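Questions about joining the Flornham Rec adult basketball league come in all year long, and they pile up in November when sign-ups open. Here are the answers we give most often. If yours isn't covered, write to us through the contact form and one of us will get back to you, usually in the evening after games.

# Flornham Rec Basketball: Your Questions

## Joining

**Do I have to be good?**

No! We have people who played in college and people who last touched a ball in eighth grade gym class, and both kinds have a great time. There are two divisions. Blue is faster and keeps standings. Green keeps score too, but the refs will stop and explain a call if you ask, and subs are unlimited. If you don't know which one you belong in, start in Green. You can move up after the winter break if you're bored.

**I don't have a team. Can I still play?**

Yes, please do. Sign up as a free agent and tell us your height, which nights you can't make, and anyone you want to be placed with. Nearly half of our rosters started out as free agents who met at the first practice. Two of the longest-running teams in Green, the Ketby Street Owls and the Lunch Break, were both put together from the free agent list, and they're still at it (and still arguing about who gets to bring the ball up).

**How big is a roster?**

Up to 13 players. We'd love for you to carry at least eight, since adults have kids and colds and late shifts. If you're short on game night, you can borrow from another team in your division as long as the other captain says it's fine. Borrowed players can't play in the playoffs.

**How old do I have to be?**

Eighteen by the first game. No upper limit at all. We have had fathers and sons on the same team, and a mother and daughter on opposite ones, which made for a very loud bench.

**Is it men only, women only, or mixed?**

Mixed, both divisions. There's also a women's open run before the Green games, and you don't have to be in the league to come. Just sign in at the desk.

**What does it cost?**

The team fee is $400 for the season. That covers the gym, the refs, the scorekeeper and the end-of-season cookout. Teams split it however they like. Free agents pay their share once they've been placed, so you won't be charged if we can't find you a spot. If the fee is what's keeping you away, say so on the form. We have a small fund for exactly this and it's handled quietly.

## Game nights

**Where do we play?**

The old Lazaridis gym, behind the library. Use the side door by the bike racks, because the front is locked after the library closes. Parking on the library side is free in the evening. Parking in front of the bakery is not, and they do tow.

**What time are games?**

Tip-off is at 6:30, 7:40 and 8:50 p.m. The schedule rotates so nobody gets stuck with the late slot every week. Please be dressed and ready ten minutes early. The clock starts on time even if your team is still tying its shoes.

**How long is a game?**

Two 20-minute halves with a running clock, and the clock stops for whistles in the last 2 minutes of the second half. Overtime is three minutes. If it's still tied after that in the regular season, it's a tie, and you all shake hands.

**How many players do we need to start?**

Four. If you have fewer than four at tip-off, the clock runs and the other team gets a point a minute until your fourth walks in. After ten minutes it's a forfeit, but we nearly always turn it into a pickup game with whoever is there, and those can be the best games of the night.

**Can I bring my kids?**

Absolutely. The bleachers are open and there's a corner of the hallway with books and crayons. Kids need to stay off the court during games, including time-outs and halftime. We know halftime is tempting. There's a shooting contest for them on the last night of the season and it gets wild!

**Is there somewhere to leave my stuff?**

Hooks along the wall and a row of lockers with no locks. Bring your own lock if you want one. Leave the good watch at home.

## Jerseys and gear

**Do we need matching jerseys?**

You need the same color with a number on the back. That's it. T-shirts with iron-on numbers are fine, and one team uses duct tape, which holds up better than you'd think. Keep one light set and one dark set if you can. If you can't, we have pinnies at the desk.

**Can we order jerseys through the league?**

Yes. We place one group order each season with Clolleo, and the form goes out to captains as soon as rosters are set. Order a size up if you like room to move. Put in everyone's sizes at once, because adding a single jersey later is slow and costs more. Late joiners can wear a plain shirt in the same color.

**Who washes them?**

Each player, or one brave person per team. Teams that keep their jerseys together tend to have fewer "I left mine at work" moments, but somebody has to carry the bag home. 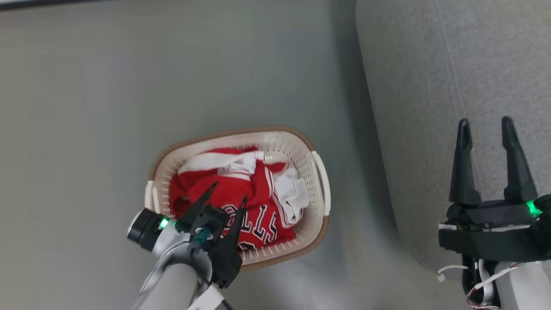 Washing a jersey so the numbers last is easy once you have the routine. Turn it inside out, use cold water, skip the fabric softener and hang it to dry. Heat is what makes printed letters crack and curl, so the dryer is the enemy. Don't let it sit balled up in the hamper for a week, either: a red jersey with navy lettering, folded over on itself like the one in the basket, deserves a shake and a hanger. Wash it with other dark or bright things the first few times, and be careful with any that have white trim. If yours has a stubborn sweat smell, soak it for half an hour in cool water with a cup of white vinegar, then wash as usual.

**What shoes should I wear?**

Court shoes with clean, non-marking soles. Carry them in and change at the door, especially when there's snow or salt outside. The floor was refinished not long ago and it plays beautifully. We want to keep it that way.

**Who brings the ball?**

We supply game balls, in both sizes for the women's run. Bring your own for warm-ups and write your name on it in big letters. We have a closet full of balls that belong to someone called "Mike."

**Can I wear glasses, a brace or jewelry?**

Glasses and braces, yes. Sports goggles are a good idea if you play inside. Rings, hoops, chains and watches come off. Small studs can be taped.

## Rules and manners

**Which rules do you use?**

High school rules, with a few changes. No pressing when you're up by 20. No technical free throws in Green; the other team just gets the ball. Players foul out on six. The full sheet is taped up by the scorer's table.

**What happens if somebody loses their temper?**

The first technical sits you down for five minutes. The second ends your night and your next game too. Fighting ends your season, with no refund. We hardly ever need any of this, and we'd like to keep it that way, so captains, please talk to your people early.

**I disagree with a call. What do I do?**

Your captain can ask the ref about it at the next dead ball. Keep it short and friendly. Our refs are neighbors, and several of them play in the league on other nights. Gavin Chisholm schedules them and is happy to hear comments the next day, once everyone has had dinner.

**Could I learn to ref or keep score?**

Yes, yes, yes! We're always looking. Scorekeeping takes one evening to learn and you get the best seat in the gym. For reffing, you shadow someone for three games, then work a Green game with a partner. Both are paid.

## Odds and ends

**What if I get hurt?**

Tell the scorekeeper right away, even if it seems small. There's a first aid kit and ice under the table, and a defibrillator by the side door. The league doesn't carry medical insurance for players, so check your own. If you've been hurt and want to come back later in the season, your roster spot is held.

**What if it snows?**

We decide by 4 p.m. and text all captains. If the library closes for weather, so do we. Snowed-out games are made up at the end of the season, before the playoffs.

**How do the playoffs work?**

Everybody in Green gets in. The top six in Blue get in. It's single elimination, higher seed picks its bench, and the final is played under the good lights with a real announcer. That's Christos Moschos, who has a voice made for it and gives every player a nickname whether they want one or not.

**What's the record for most points?**

For a season, 837, by the Ketby Street Owls in their second year. They have a T-shirt about it. For one player in one game we stopped keeping track after too many disputes over who was holding the pencil.

**I lost a water bottle, a hoodie or one shoe. Where is it?**

Check the bin by the side door first. It's emptied at the end of each month, and whatever is clean and useful goes to the thrift store on Ketby Street. Mouthguards go in the trash the same night.

**Can I just come and watch before I decide?**

Please do! Come for the 7:40 game, sit near the scorer's table and say hello. Bring shoes in case a team is short.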